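How to fold a big black sweatshirt (or anything large, dark and floppy) on the bed

Posted by Rocío Ibarra, April 8, 2023
Filed under: laundry, closets, small jobs

Quick one today. Got asked for this after the sock post and it's been sitting in drafts since March. Works for hoodies, sweatshirts, long cardigans, robes if you're patient.

Time: 2 minutes once you have the hang of it. First go, 9. Maybe more if the dog is in the room.

What you need
One garment, big
A made bed
A shelf or drawer to put it in after

That's it. No folding board. I had one from Zetetti, used it twice, it lives under the stairs now.

Step 1. Make the bed first
Pull the bedspread tight. Doesn't have to be hotel tight. Wrinkles underneath will push up into the garment and you'll chase them forever. A light or bright cover is best for black clothes, you can see the outline. Black on charcoal, forget it.

Step 2. Lay it out near you
Near side of the bed, not the middle. Saves your back. Let it go as wide as it wants.

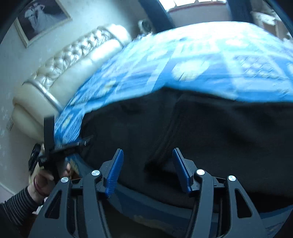
Don't fuss with the edges yet. Find the hem, find the neck, find both sleeves. Sounds silly but with black fabric a sleeve can hide under the body and you get a lump in the finished fold. If it has a hood, lay that flat too. Zipper closed, drawstrings tucked in.

Front side down is what I do. Front up is fine for tees.

Step 3. Smooth from the center out
Flat hands. Center to sides, then down toward the hem. Check for lint while your at it, a roller takes ten seconds now and is a pain later.

Step 4. Pinch and lift
This is the one people get wrong. They grab a corner and drag, and the whole thing twists. Instead pinch a fold of the cloth, small bite, and lift straight up. Let the rest hang and settle. Then carry it over and lay it down.

Thick fleece will want a bigger pinch. Thin knits a smaller one or you stretch them out.
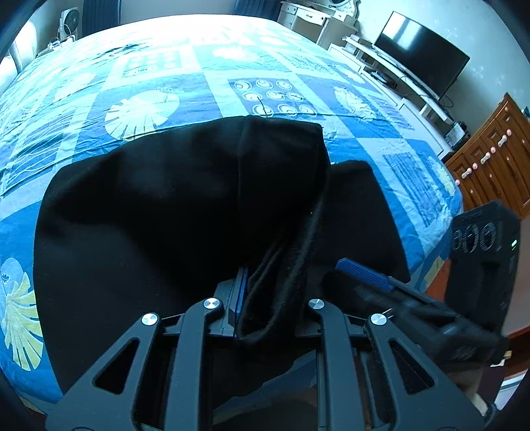 Step 4: black cloth pinched up into a tall ridge, blue patchwork bedspread behind.

If it bunches up next to your pinch, put it down, smooth, go again. Don't try to fix it in the air.

Step 5. Sides in
One side to the center line, sleeve folded straight back down along the body. Other side the same. You want a long strip, even width top to bottom. Sleeves poking out past the strip = start that side over.

Step 6. Up in thirds
Hem up a third, then again to the neck. Hood, if there is one, goes down over the top last. Press once with your palms to get the air out. Done.

For a deep drawer, fold the strip in half first, then thirds, and stand it on edge. Closet shelf, leave it flat and stack no more than a few or the bottom one creases.

Few notes
- Anything still damp, hang it, don't fold it.
- Heavy knits: fold always, never a hanger. The shoulders go pointy.
- Lint on the bedspread will end up on black clothes. Shake the cover out the window before you start.
- Doing a whole pile? Biggest things first, they make the base of the stack.

Ruoxi Zeng wrote in to say she rolls hers from the hem up and gets more in a suitcase. Tried it, she's right for travel, but I find rolls fall open on a shelf. Your call.

Next up: fitted sheets. I know, I keep saying that. Leave questoins below and I'll get to them this week.

Tags: folding, sweatshirts, bedroom, dark laundry

2 comments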